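About Plandar

Plandar manages rental homes and prepares houses for sale. The company is based in Flostwood and works in Flostwood, MacPherson and the townships between them. We hold 170 units under management, mostly single-family houses and duplexes, with a smaller number of apartments in older converted buildings.

The company was started by Renzo Sartori, a licensed broker, and Edin Softić, a building inspector. They had worked on the same closings for several years and saw the same defects come up in report after report: blocked crawl space vents, undersized return air ducts, decks fastened to the house with nails. Plandar was set up to deal with the condition of a property and its paperwork in one office. Both founders still work here. Renzo signs all listing agreements and leases. Edin runs inspections and maintenance.

What we do

Our work falls under two headings, management and sale preparation. Owners may use either one alone.

Under a management agreement we advertise the unit, screen applicants, write the lease, collect rent, hold the deposit in a separate trust account, and arrange repairs. Owners receive a statement each month showing rent received, fees charged, invoices paid and the balance sent. Invoices are attached in full. We do not add a markup to contractor bills.

Sale preparation covers the period before a house is listed. We inspect the property, write a list of defects in order of cost and effect on the sale, obtain bids, and supervise whatever work the owner approves. When the work is done we measure the floor area, draw the floor plan and order the photography. The owner may then list with us or with another broker. The preparation fee is the same in both cases.

How we inspect

Every unit under management is inspected at move-in, at move-out, and 2 times a year in between. The form has 40 items grouped by room and system. Each item is marked as sound, worn, defective or not accessible. "Not accessible" is a real entry on our form and is never changed to "sound" after the fact. If an attic hatch was painted shut, the owner is told so and can decide whether to have it opened.

Moisture readings are taken at bathroom floors, under kitchen sinks and at basement walls. The readings are kept with the unit record so that a change can be seen from one visit to the next. Furnace filters are replaced by our staff during the visit and the size is written on the form.

Tenants are given written notice before each visit. They are welcome to be present. Personal belongings are not moved, opened or recorded, except where an item blocks a heat source, an electrical panel or an exit.

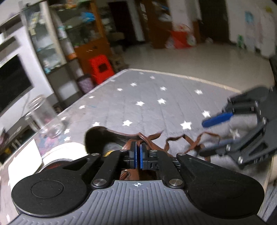
Brown leather shoe on a star-patterned surface.

Maintenance and repairs

Requests come in by phone, by mail or through the tenant portal. All three go into the same queue and get a work order number. Loss of heat, active leaks, sewage backup, gas odor and doors that will not lock are treated as urgent and are assigned at once, at any hour. Anyone who smells gas should leave the building and call the gas utility before calling us.

Other requests are assigned within one business day. The tenant receives the name of the person coming and a two-hour arrival window. A work order is closed only when the tenant has confirmed the repair or when seven days have passed with no reply. Reopened orders keep their original number, and owners can see the full history.

We employ our own staff for carpentry, drywall, painting, locks and minor plumbing. Electrical, gas and roofing work goes to licensed contractors. Certificates of insurance are checked each April and a contractor whose certificate has lapsed gets no further work until a new one is on file.

Fees

Management is charged at 10 percent of rent collected. No fee is charged for months when the unit is vacant. Lease preparation is a flat charge, listed in the agreement along with the charge for court filings. Sale preparation is billed by the hour up to a limit agreed in writing before work starts.

Agreements run month to month after the first year. An owner who leaves receives the complete file for the property, including inspection forms, moisture readings, leases, keys and warranty papers.

Records and the Baltska system

Unit records are kept in Baltska, a database built for us in-house and used only by this office. It replaced a set of paper binders, one per address. The binders were scanned and are still stored in the Flostwood office, mainly for the older houses, where hand-drawn sketches of drain lines and shutoff valves have proved more reliable than the plans on file.

Owners have read access to their own properties. Tenants can view their lease, payment history and open work orders. Screening reports are kept apart from the unit record and are deleted when the retention period ends.

Applicant screening

The criteria are printed on the application and are the same for every unit: verified income, rental history and a credit report. Applications are taken in the order received and are marked with the time of arrival. A declined applicant is told which criterion was not met and how to get a copy of the report. Plandar follows federal and state fair housing law and does not accept instructions from owners that conflict with it.

Offices and hours

The main office is in Flostwood, on the ground floor, with step-free access from the parking lot. The MacPherson office handles key pickup, rent payments and lease signing. Both are open on weekdays from 8:30 a.m. to 5 p.m. Flostwood is also open on Saturday until noon – showings only, by appointment.

Owners asking for a rent estimate should have the address, year built, heating type and the date of the last roof replacement on hand. Estimates are given in writing after a site visit and are free of charge for properties within our service area.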